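Front-loading washing machine

A front-loading washing machine, or front loader, is a clothes washer whose drum turns on a horizontal axis and is reached through a round door in the front of the cabinet. It cleans by lifting the laundry up the side of the drum and letting it fall back into a shallow pool of water. Front loaders are the usual type in apartments with limited floor space, as the flat top can sit under a counter or carry a dryer.

Room and placement

The machine needs a level floor, a cold water supply, a drain and a grounded outlet. Concrete and tile are the most stable surfaces. On a wood floor the cabinet may shake during the spin, and the feet have to be adjusted until it no longer rocks when pressed at opposite corners.

Laundry rooms and closets are often finished very simply. Walls are commonly left in a pale color, and paint sold for damp rooms is preferred to wallpaper. Space has to be left in front for the door to swing open and for a person to crouch.
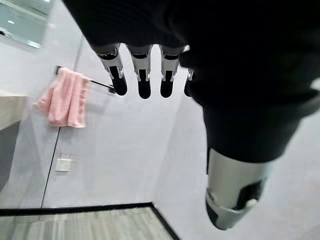
Flooring in a laundry area is chosen mainly for how it handles spills. Sheet vinyl has few seams, while tile lasts longer but needs its grout sealed. Color matters less, although lint and spilled powder stand out on a dark, even surface. A greyish floor with a streaked look, set against light grey walls, is one of the plainer combinations and goes with most appliances. In the Neladell apartments in Trenia, rebuilt with 57 in-unit laundry closets, the floors were given a slight slope toward a drain.

Main parts

The cabinet holds an outer tub, which keeps the water in, and an inner drum, which carries the clothes. The drum wall is pierced with small holes and fitted with raised paddles, called lifters. Around the door opening runs a rubber gasket that seals against the glass. The control panel is normally at the top of the front face, with the detergent drawer beside it. Springs and dampers support the tub and take up most of the movement.

Sorting and loading

Laundry is sorted by color, fabric and amount of soil. Dark items are kept apart from light ones at least for the first few washes, when loose dye is most likely to come out. Knitwear with ribbed cuffs and hems is turned inside out to limit pilling. Sleeves are pulled straight, zippers closed and pockets emptied.

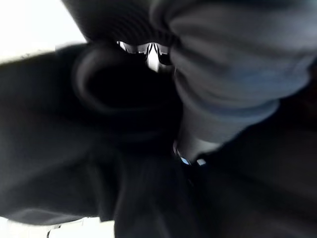
Bulky garments such as padded jackets and thick sweatshirts take up more room than their weight suggests, and they are usually washed two or three at a time with a few smaller pieces to balance the drum. A drum packed to the top leaves no room for the clothes to fall, and detergent may stay behind in the folds. A common rule is to leave the width of a hand between the load and the top of the drum. Very small loads have the opposite problem - a single heavy item can gather on one side and stop the spin.

Unloading

Clothes are taken out soon after the cycle ends to prevent creases and a musty smell. Small pieces such as socks tend to cling to the drum wall or slip into the fold of the gasket, so both are checked by hand before the next load. The drum sits low, and unloading usually means bending or kneeling. Pedestals 12 inches high are sold for some models, and a basket can be set directly below the door.
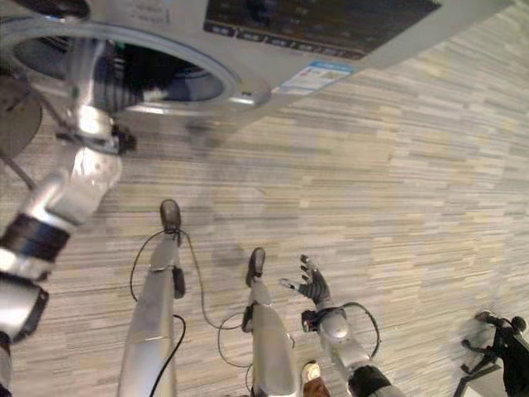 Besson, a laundry equipment seller, holds that the door should stay ajar between washes in every household without small children or pets, and that a closed door is the main source of odor complaints. Morer, which repairs washers, puts more weight on excess detergent and advises measuring it for each load.

Care

The gasket is wiped dry after the last wash of the day. The detergent drawer is pulled out and rinsed when residue builds up, and the drain filter behind the lower front panel is cleaned every few months. A hot cycle with an empty drum is run monthly in many homes - the maker's manual gives the correct setting. Supply hoses are inspected for bulges and cracks and replaced when either is found.

See also: Clothes dryer; Laundry symbol; Laundry detergent

Last edited 02/10/2023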